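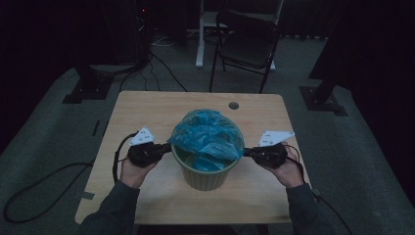

Nedelcu announces Gredon, a puzzle adventure game set in a flooded railway town

SONDHAM, January – The independent game studio Nedelcu announces today its second title, Gredon, a side-view adventure game for PC and home consoles. The game will be released this autumn by the publisher Dutel, in digital form and also in a small boxed edition. A free demo is available from today at 6 p.m. local time in the online stores of all planned platforms.

Gredon takes place in a railway town which was left under water after the breaking of a dam. The player controls a signal worker who returns to the town by boat and must bring the old line back to service, station after station. There is no fighting in the game. Progress is made by reading the timetables, moving the switches, draining the tunnels and speaking with the few people who stayed on the upper floors.

The map of Gredon is one connected place without loading screens. It contains 285 rooms, and the studio has drawn each of them by hand. When the water level goes down in one district it goes up in another, and so the same room can be visited in different conditions. A street that was crossed by boat in the first hour may be walked on foot later, with new doors to open and new dangers from the current.

"With our first game many players wrote to us that they liked to get lost, but they did not like to stay lost," the studio explains. "For this reason we have spent a long time on the map. The player can write notes on it, draw lines and put marks in several colors. We do not place any marks by ourselves. What is on the map is only what the player has decided to put there."

The demo includes the first district, called Lower Yard, and one small part of the tunnels. It takes between one and 2 hours to finish, depending on how much the player wants to explore. Saved progress from the demo can be moved to the full game.

Sound has an important role. The music was recorded in Sondham with a brass band of 19 musicians, in a hall near the old harbor. During the game the instruments come in and go out together with the water level, and in the deepest rooms only the tuba remains. The full soundtrack will be sold separately on the day of release.

Gredon offers three levels of difficulty, which can be changed at any moment from the pause menu. Button layout, text size and the speed of the water can also be adjusted. A mode for players who are sensitive to flashing light is switched on from the beginning – it can be switched off in the settings. At release the texts will be available in English, French, German, Romanian and Spanish. More languages are planned for later and will be added without cost.

Dutel will produce the boxed edition in a quantity of 200 copies. Each box contains the game, a printed map of the railway line on folded paper and a booklet with early drawings. Orders will open in the spring through the publisher's own store, with a limit of one box for each customer. The price will be communicated together with the final release date.

About Nedelcu
Nedelcu is an independent studio based in Sondham. It develops adventure and puzzle games for one player, using its own tools.

About Dutel
Dutel publishes games from small studios on PC and consoles, and takes care of testing, translation and boxed editions.

Press contact
Review copies of the demo are not necessary, as it is free for everyone. Journalists who wish to receive the full game before release, screenshots or the logo package are invited to write to the press office of Dutel and to mention the platform they prefer. Requests for interviews with the studio can be made in English, French or Romanian.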